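Okay, grip comparison thread, as promised to the three people who asked. Foam-padded jaws versus plain small jaws versus the silicone ones, on cloth. Long one, get a drink.

Background for anyone new: I've been collecting two-handed cloth handling with hand-held grippers since July. You hold one in each hand, you fold and stretch and lay things out, and the recordings go into training a policy for the arms later. Which means whatever the jaws are bad at, the arms are going to be bad at too. So I care a lot about jaws!

The setup: three jaw types on the same style of handle. Type A is thick rounded foam over a stiff core, bolted on. Type B is a small bare jaw, narrow tip, no padding. Type C is the silicone-faced one from Bringate, which everybody in my replies told me to buy.

Tasks: pinch a corner off a flat sheet, hold a cloth taut between two hands, shake out a fold, hand over from left to right. Four things, same order every time, same few cloths. I wanted to add pillowcases and Hanna Laskowska talked me out of it. She was right, I'd still be going.

Total recordings after throwing out the junk: 518. Junk means the tracking dropped or I started talking to somebody and forgot what I was doing. There was a fair bit of the second kind.

First surprise: foam is SO much better at picking up from a flat surface than I thought. I assumed fat jaws would just skate over the cloth. But if you press down a little and close, the foam pushes up a wrinkle for you and then grabs it. You're not aiming for an edge, you're making your own edge.

The small bare jaws can't do that. They want something already sticking up. On a really flat cloth I'd poke at it, miss, poke again, and by then I'm recording a demo of somebody being annoyed at a bedsheet.

BUT. Once there's a fold or a free corner, the small jaws are lovely. You can go in at nearly any angle and see exactly what you're grabbing. With the foam ones the jaws themselves block half of what the camera needs, right when it matters. 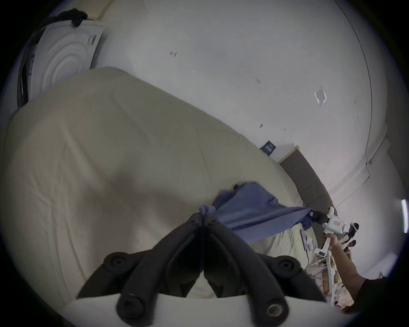
Anyway, the taut hold. My favorite task and the one that really separated the jaws. Pull until the cloth is straight between your two hands, hold, then move both hands together without letting it sag.

Foam against foam: very secure, kind of mushy. You pull, and the pads give a bit before the cloth does. For a person that's fine, your wrist sorts it out. For a policy reading gripper positions I'm less sure, because the distance between the hands stops telling you much about the tension.

Small against small: crisp. You feel the cloth go tight right away. It also slips without any warning at all. One second you've got it, next second it's on the bed and you're holding nothing.

So the obvious thing to try was one of each! Foam on one side, small jaws on the other. I put this off for ages because mismatched hands felt like cheating, and then Piret Vaher pointed out that the arms don't care if their hands match. Fair!

Mixed pair ended up with the fewest drops of any combination on the taut hold. Foam makes the first pinch and anchors, small jaws go find the other corner. After 30 of those it felt completely natural and going back to a matched pair felt clumsy.

Handover is where mixed gets weird. Small to foam is easy, you just offer the cloth up and the foam closes around it. Foam to small is awful, because there's so much pad around the cloth that there's nothing left showing for the small jaws to take. I never got good at it. I have a folder of me not getting good at it.

Type C, the silicone. I know. I know you all love it. It grips like crazy, and on thick terry it beat everything else I own. On thin cloth it doesn't let go. You open the jaws and the fabric just rides along on one face, so every release needs a little shake.

The little shake is a problem! If I shake on every release, the policy learns that releasing a cloth includes a shake. Henryk ran an early version on the Tillside arm and it was flapping a dish towel around with great conviction. Very funny, not useful.

You can dust silicone with a bit of talc and it behaves. For a few minutes. Then you're dusting again, and there's talc on the lens, and on your pants.

Cameras, since somebody always asks. Mine sit on the grippers and look down past the jaws, very wide lens. I tried a narrower one for a week. Prettier pictures, and I lost the other hand almost every time I spread the cloth out. Went back to wide. Straight lines come out like bananas, and I can live with that if both hands stay in view.

Wide also means you see the whole room, so keep your walking-around to a minimum, people!

Color matters more than I expected. White cloth on a pale sheet was a nightmare to label afterward, I couldn't find my own edges. Blue on cream is about as easy as it gets. If you're starting out, start with a contrast like that and make it harder later. I did it backwards and paid for it in labeling hours.

Soft surface versus table: I do both. The foam trick of pressing in and making a wrinkle works on a table nearly every time. On a mattress the surface gives under you, so you need to push further and close more slowly. Small jaws on a mattress will happily grab the bottom sheet along with your cloth. Check before you lift. I did not always check before I lifted.

Wear and tear! The foam is holding up better than I feared. I did replace one set after the pads started to go shiny, and shiny foam slips. Bolts work loose, so I go over them before each session now. Took me 7 sessions to figure out that the rattle in my audio was a bolt.

Small jaws: zero maintenance. I wiped them down once, I think? Silicone: lint. So much lint. Rubbing alcohol gets it off.

Hand fatigue, which I never see in anyone's writeups. Foam needs a harder squeeze to get to the same hold, and by the end of a long session my right thumb was done. Noémie Tessier swapped the trigger spring on hers for a lighter one and says it's night and day. Mine's on order from Ernell.

Prices I'm skipping, they vary too much depending on who prints the parts for you. The foam set is the cheapest to make if you've got a printer and some patience with glue.

So what am I running now? Foam left, small right, for anything bigger than a napkin. Small pair for napkins and socks. Silicone comes out for towels and then goes back in the drawer.

If you're left-handed, flip it and please tell me how it goes. Every person I've had try this is right-handed and I'd love to know if the anchor hand should be your weak hand, or if I just got used to mine.

Next up is a thinner foam, same shape with less pad, to see if I can fix that horrible foam-to-small handover. First prints are on the bench and one of them is upside down. Will post when I've got enough recordings to say something.

Oh, and for everyone asking about the bolts: yes, threadlocker, the removable kind. I used the permanent kind on one handle and that handle now has foam jaws forever.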